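Why I went back to a paper notebook

Aug 1, 2021

So I gave up on Clallo. If you've read this blog for a while you'll remember how excited I was about it — one app for lists, recipes, notes from phone calls, the lot. I paid for a year up front and everything. Then in June I went looking for the name of the paint we used in the hallway and found out I had 1,044 notes in there, and something like half of them were called "Untitled."

I never did find the paint. I ended up taking a chip of it to the store in an envelope and the guy matched it in five minutes.

Anyway! Mieke Maes (we used to share a desk, she now lives two streets over from me) has kept the same kind of notebook since college, and she's been needling me about it for years. She writes the date, she writes what happened, she writes who she has to call. When the book is full she puts a number on the spine and starts another. I asked her how she finds anything and she said she mostly remembers what the page looked like. I thought that was nonsense until I tried it. Now I can tell you the plumber's number is on a left-hand page, near the top, next to a coffee ring.

The book I bought is a Hernance, the plain one with 154 pages and a soft cover. It was on sale and the color is a little more mustard than I wanted, but it lies flat, and I've had too many notebooks that snap shut on you while you're on the phone. My only gripe is the ribbon, which frayed in the first week. I've been using a grocery receipt as a bookmark and I like it better.

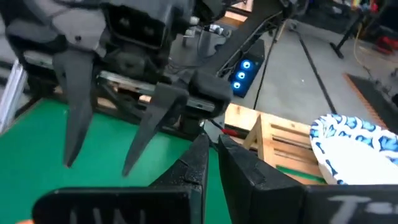 I did try to be sensible about moving things over. The plan was to copy out whatever I still needed, a few notes each night, and I lasted three nights. Most of it was stuff like "ask about the thing" and a list of movies I've already seen. In the end I copied the birthdays, my aunt's plum cake, and the measurements for the bedroom windows, and I let the rest go when the subscription ran out.

What I do miss is searching. And reminders — I forgot a dentist appointment two weeks in and had to pay the fee, so those are back on my phone now, in the boring calendar that came with it. Mieke says that's cheating. Her last dentist appointment was before she moved, so I'm not taking advice from her on that one.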